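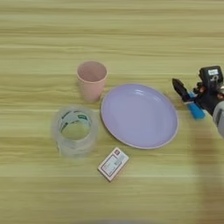 Apuntes del tema 4: la memoria de trabajo y por qué se nos olvida a qué íbamos a la cocina

Empiezo por donde lo dejamos, que me quedé a medias con la diferencia entre memoria a corto plazo y memoria de trabajo. A mí me costó años verla clara, así que tranquilos. La primera guarda; la segunda guarda y además trastea con lo guardado. Repetir un teléfono mientras buscas el móvil es corto plazo. Repetirlo al revés ya es trabajo (y del que cansa).

El modelo que usaremos en clase es el clásico, con un ejecutivo central que reparte la atención y dos ayudantes: el bucle fonológico, para lo que suena, y la agenda visoespacial, para lo que se ve y dónde está. Después se añadió el búfer episódico, que junta las piezas en algo parecido a una escena. Si en el examen os sale un esquema sin el búfer, ponedle nombre a la versión y me quedo tan contenta.

Una prueba casera para la agenda visoespacial: mirad una mesa con cosas cotidianas encima, un vaso, un rollo de cinta, lo que haya. Cerrad los ojos y decid qué estaba a la izquierda de qué. Ahora repetidlo mientras tarareáis una canción, y luego mientras seguís con el dedo el contorno de una letra en el aire. Lo del dedo suele estorbar bastante más - los dos encargos tiran del mismo ayudante - y de ahí sale toda la lógica de la doble tarea, que os va a perseguir hasta mayo.
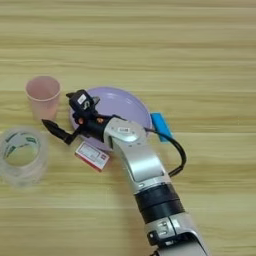

Ritu Shukla preguntó en clase si entonces estudiar con música es mala idea siempre, o solo cuando la canción tiene letra.

¡Buena pregunta! La letra es lo que más molesta si estáis leyendo, porque compite por el bucle fonológico. Con música instrumental los resultados son más desiguales y depende mucho de la tarea. Yo corrijo con piano de fondo, pero para escribir necesito silencio.

Para la próxima sesión:
Leed el capítulo 9, menos el apartado de neuroimagen.
Traed 2 ejemplos propios de doble tarea, uno que interfiera y otro que no.
Haced los ejercicios en grupos de 3. Brijesh Chaudhary y Yetunde Ugwu siguen sin grupo, escribidles.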